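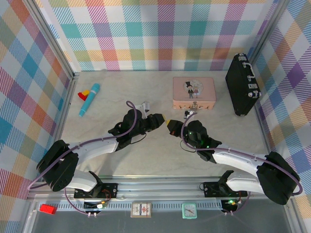 Multicolor plaid on three sides of a pale, faintly marbled work surface.

Hulilitz Opens Pattern Register to Small Mills and Print Shops

LOVTON, 1 Jan 2024. Hulilitz, which keeps technical records for woven and printed check patterns, has opened its pattern register to mills and print shops with fewer than 100 employees. The register was previously limited to full members. It holds 129 plaid and check patterns, each filed with a repeat drawing, a color sequence and a tolerance sheet.

Under the new terms, a small shop may look up any entry and order printed reference swatches. Access is charged by the year. Shops that submit a pattern of their own pay no fee for the first year after the entry is accepted.

Each entry gives the repeat in both directions, the order and width of the color bands, and the permitted drift between neighboring bands. For printed goods the drift limit is 2 millimeters over one full repeat. Woven goods are checked against a thread count instead. Patterns laid on the bias, where squares are turned to read as diamonds, carry a separate drawing, as the repeat must be measured along the cut edge.

"Most complaints we handle are about matching at a corner or a seam," said Manee Chareonsuk, technical manager at Hulilitz. "The buyer has two rolls from two runs and the bands do not meet. With a filed drawing, both printers work from the same start point."

The sampling rules have also been revised. A run of up to 500 meters now needs one swatch from each end of the roll. Longer runs need a further swatch from the middle. Swatches are read flat under standard daylight lamps and kept in closed drawers until the run has been sold through.

Kinnear, a print shop in Trukby, tested the revised rules before release. Its production lead, Evander Strachan, said the second swatch added a short stop at the end of each run and exposed a feed roller that was pulling to one side.

Submissions for the next edition close in May. Drawings must be at full scale. Color references may be given in any published system, provided the same system is used for the whole entry.

Press contact: Cameron Drummond, Hulilitz, Lovton

Shares: 14
Comments: 3

Niall Urquhart
Does the drift limit apply before or after washing? The old sheet said after.

Valdir Miranda
After, on ours. Ask for the sheet with the cotton entries, it has the shrinkage table.

Niall Urquhart
Found it, thanks. Would still like the bias drawings as a separate download.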